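# Brellix

Hi! Brellix is my list of film festival prizes, one line per award, built because I got tired of looking up who won what at the smaller festivals. Right now it has 1333 rows from 200 festivals, most of them regional, plus a few big ones I couldn't resist.

Each row gives the festival, film, director, category and winner. Shared prizes get a row per person, so don't add up rows and call it a medal table (I did that once, and my favorite actor ended up with two extra trophies).

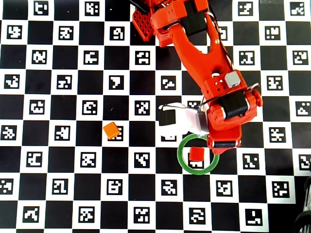

Titles are the messy part. A film can play Prundcombe under one name and Ister under another, so I keep the original title first and put the festival's spelling in `alt_title`. Aksel Thoroddsen cleaned up 300 of those — thank you!! Kuo-hua Yen is still working through the short films.

Known gaps: audience awards before the Chauke festival moved to December, and anything given out as a "special mention." Those are spotty.

Spotted a wrong winner? Open an issue with a link to the festival's own page. I go through them on Saturday mornings.

4 comments
Shares: 0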